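Student Project Report: Open Day Visit, Pindumness Lab
Dardo Insaurralde
27 Oct 2019

Our group visited the open day at Pindumness as part of our automation project. We wanted to see how people record handling tasks with hand-held grippers. The task in the demonstration was moving dinner plates on a dining table.

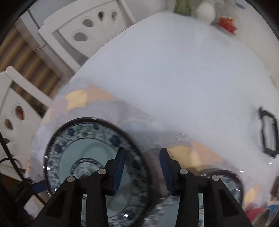
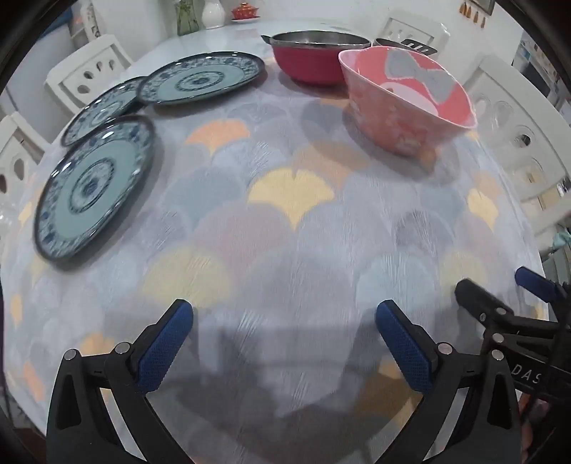
Hand-held grippers and blue-patterned plates at the dining table.

The session lasted 30 minutes. Ms. Stępień told us the lab wants 1,000 recordings of table tasks by November. Visitors could try the tool afterward - I had 6 turns and dropped the practice plate in 2 of them.

Squeezing too early was my main mistake. The rim has to be well between the pads first. I also found it hard to judge the tilt.

For our own project, we plan to copy the finger linkage with parts from Horer. Our current gripper has one moving finger, and it pushes plates sideways before it grips them.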